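Home Projects Reports Students Calendar Contact

Cooking Dried Beans in a Shared Kitchen
Project report by Danylo Zhuravel
Supervisor: Huia Rakena
Plenham, Sep 21, 2024

1. Why I chose this subject

When I moved to the Vamgate residence in January, I did not know how to cook many dishes. At home my grandmother cooked the beans, and I only ate them. In Plenham I had to feed myself with a small budget, and I discovered that canned beans are quite expensive if one eats them several times in a week. Dried beans are cheaper, but most students on my floor told me that they are too slow and that they never become soft. I wanted to learn if this is true, and if a group of students with different schedules can eat well from one pot.

The question of the project is therefore simple: can dried beans and lentils be the base of the evening meal in a shared kitchen, without making the life of the cook too difficult?

2. How the work was organized

The cooking period was 21 evenings. I was the main cook, but on evenings with late classes another student from the floor took my place and followed my written instructions. Anyone on the floor could eat with us if they wrote their name on the paper on the refrigerator before noon. On some evenings only one name was there. On others there were so many names that I had to borrow bowls from the floor below.

I bought the beans from Sirko, a grocery store near the bus stop, where they are sold by weight. The red lentils were from a brand with the name Iment, because Sirko did not have them in the open boxes. I weighed everything dry on the kitchen scale before soaking, and I wrote the weight in a notebook. The notebook got soup on it in the second week and two lines became difficult to read, so I copied them again from my phone messages.

One portion was 300 grams of finished food in the bowl. I chose this weight after I asked the first eaters if they were still hungry. Bread was extra and I did not measure it.

3. The dishes

I did not want to make the same soup every day, so I prepared a list of dishes which use almost the same vegetables: onion, carrot, celery and garlic. White beans were cooked with tomato and bay leaf. Black beans were cooked with cumin and served on rice. Brown lentils became a thick soup with potato. Red lentils were for the days when everybody came home late, because they need no soaking and they are ready in the time it takes to cook rice.

The chickpeas were my biggest problem. The first time, I soaked them only from the morning until the evening, and after a long cooking they were still hard in the middle. We ate that dish, but it was eaten slowly. The next time I soaked them from the previous evening and I added a little baking soda to the water. The result was much better, although some of the skins came off and floated. I took them away with a spoon.

I also tried to add salt at different moments. Many recipes say that salt in the beginning makes the beans hard. In my cooking I did not notice this. Beans which were soaked in salted water had a better taste inside, and they were soft at the same time as the others. I tried this only with white beans, so I cannot say that it is a general rule.
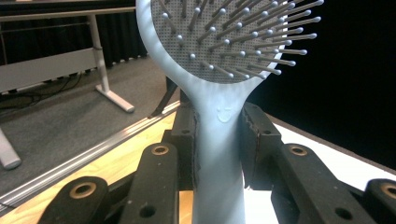

Figure 1. A light blue paddle brush.

4. Results

During the whole period we used 3363 grams of dried beans and lentils, and we served 66 portions. This gives a little more than 50 grams of dry beans or lentils for each portion. The rest of the weight in the bowl was vegetables, water and sometimes rice.

The most popular dish was the black beans with rice. People asked for it again, and one student who usually eats only pasta took a second bowl. The least popular was the brown lentil soup. Several eaters said that the color was sad. When I put chopped parsley and a piece of lemon on top, the same soup received much nicer comments, and I think I should have done it from the first evening.

About the work for the cook I can say the following. The soaking is not difficult, but one must remember it. I forgot it on three evenings, and each time I changed the plan to red lentils. The cooking itself leaves time for other things. I did much of my reading for the statistics course on the chair beside the stove. The washing of the pot was the part which caused most discussion on our floor. After one week we agreed that the cook does not wash, and the person who takes the last portion does. This had a strange effect: the last portion often stayed in the pot for a long time.

5. Problems and limits

Our stove has four burners, but one of them does not hold a low heat, and beans on it boil too strongly and break. On busy evenings I had no choice and had to use it. For this reason the texture on different days cannot be compared very exactly.

I also did not calculate the price of gas, because it is included in our rent. A person who pays for gas separately may get a different answer about which beans are cheap. My supervisor pointed this out when she read my first draft, and she also advised me to note the cooking time of each pot. I did it only for the second half of the project.

Finally, the eaters were my neighbors and they are polite people. Perhaps they did not tell me all their opinions about the chickpeas.

6. What I would do next

I would like to repeat the work with a pressure cooker, if the residence allows us to have one. I also want to try freezing cooked beans in small boxes, so that a student who comes home late can make a meal from them without planning. Two people from the floor have already asked me for the black bean recipe. I wrote it on a card, and it is now on the inside of the cupboard door, next to the rules about the oven.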